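Brultholm Kitchen Towels — Set of 7

In stock, ships from our Zomcombe workshop

I started selling these towels because I got tired of the ones in my own kitchen. You know the kind. They look great folded over the oven door, then you try to dry a wine glass and all you do is push the water from one side to the other. So when I found a small mill that would weave to my own pattern, I went a little overboard and ordered way too many samples (my family is still using them to wash the car).

What we ended up with is the Brultholm. It's a plain cotton towel with a flat weave on the face and a bit of a nub on the back, so you can polish with one side and mop up with the other. I use the nubby side for everything, if I'm being truthful with you.

Size and fabric

Each towel is 30 inches long and 14 inches wide before washing. They do shrink a little the first time through, mostly in the length, and then they stay put. 100% cotton, double-stitched hem all the way around, hanging loop on one short side.

Colors

Green, oatmeal, brick and a dark blue I named Kevar after the street I grew up on. You can get seven of one color or a mixed set. If you pick mixed I choose for you, but put a note in the order box if there's a color you can't stand and I'll leave it out!

Washing

Wash them before you use them. Please! New cotton has a finish on it and the towels won't soak up much until that's gone — I get emails every February from people who got a set over the holidays and think theirs are broken, and nearly every time they went straight from the package to the dishes. Warm wash, no fabric softener, tumble dry on low or hang them up. Brick and Kevar should go in with darks the first couple of times.

How they compare to the Nimri

The Nimri is our waffle towel. It's thicker, it holds more water and it takes forever to dry on the hook. If you have a big family and a mountain of pots, get the Nimri. For glasses, bread dough, lining a basket or just wiping your hands all day, I'd go with the Brultholm. Plenty of people buy both and I'm not going to stop them.

Price and shipping

$55 for the set of 7. Shipping is a flat rate and you'll see it at checkout. Orders placed before 2 p.m. go out the same day unless I'm out of boxes, which has happened. Returns are fine as long as the towels haven't been washed.

I don't sell singles right now. I may do it later in the year if I can sort out the packaging.

Folding comes down to taste, but I like thirds the long way and then in half, so the loop ends up on the outside and you can grab it from a packed drawer. Start with the towel flat on a table, smooth it out with your palm, and bring the long edges in one over the other. Picking it up by one corner, the way that yellow and red gripper has hold of one corner of the green towel, is fine for getting it off the table, but for a neat stack I take two corners at once and give it a quick snap first.
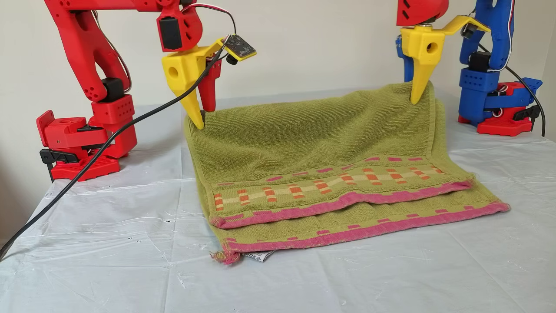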